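Section 4: Folding and packing clothes for the wardrobe drawers

This section explains how to fold everyday clothes so that they fit the pull-out drawers and open shelves of the Nornus bedroom wardrobe. Read Section 3 first if the drawers have not yet been fitted to their runners. The method works for T-shirts, jumpers, jogging bottoms and other soft items. For shirts with stiff collars, jackets and anything pleated, use the hanging rail and go to Section 5.

4.1 Before you start

You need a flat surface at a comfortable height. A made bed is usually the best place, as it gives you room to spread a garment out fully and you do not have to bend. Pull the quilt or cover up over the pillows first.

1. Check that each item is clean and completely dry.
2. Empty all pockets and close any zips.
3. Sort the clothes into piles by type. Keep dark items together.
4. Open the drawer you are going to fill and check that the divider is in place.

CAUTION: Do not put damp clothes in the drawers. The base panels will swell and the drawer may stick.

4.2 Folding a top

1. Lay the top face down on the bed with the neck away from you.
2. Smooth it from the middle towards the sides.
3. Fold one side in towards the centre, then lay the sleeve straight down along the fold. Long sleeves may need to be turned back on themselves at the cuff.
4. Repeat on the other side. You should now have a long strip of even width.
5. Fold the hem up, stopping a little short of the neck.
6. Fold again into 3 for a drawer, or in half for a shelf.

Note: Thick fabrics such as fleece and sweatshirt material will not lie flat after the last fold. Press down with both hands for a moment to let the air out, but do not force them.

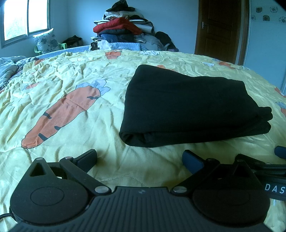

Black clothes show lint and pet hair more than any others, so run a clothes brush over them before the last fold. If you store a lot of them, put a piece of plain cotton in the bottom of the drawer. The Hukulell liner sold with the larger wardrobe can be trimmed with scissors to fit.

4.3 Folding trousers and jogging bottoms

1. Hold the trousers by the waistband and shake them once.
2. Lay one leg on top of the other, with the seams together.
3. Tuck in the point at the seat so that the long edge is straight.
4. Bring the ankles up to just below the waistband.
5. Fold in half again. For thick jogging bottoms stop here — another fold makes the bundle too tall for the top drawer.

4.4 Filling the drawer

1. Start at the back and work forwards.
2. Stand thin items upright on their folded edge. Lay thick bundles flat, with the smoothest fold facing you.
3. Stack bundles no more than 2 high.
4. Leave enough space to slide a hand down the side.
5. Close the drawer slowly. If it catches, take out the top item and try again.

CAUTION: Fill the lowest drawer first. Never have more than one loaded drawer open at a time, even when the wardrobe is fixed to the wall.

Note: The Kono soft-close runners have been tested to more than 2,000 openings at full load. An overfilled drawer wears them out sooner and is not covered by the guarantee.

4.5 If the folds will not hold

The bundle springs open: the fabric is too thick for the number of folds. Open it out and leave out the last one.

One corner sticks up: a sleeve or cuff has bunched inside. Unfold back to step 3 and smooth it down.

The bundle is wider at one end: the sides were folded in at an angle. This does no harm on a shelf, but it wastes room in a drawer.

For spare dividers and liners, write to Kerubo Mussa at Koech customer support and give the model number printed inside the left-hand door.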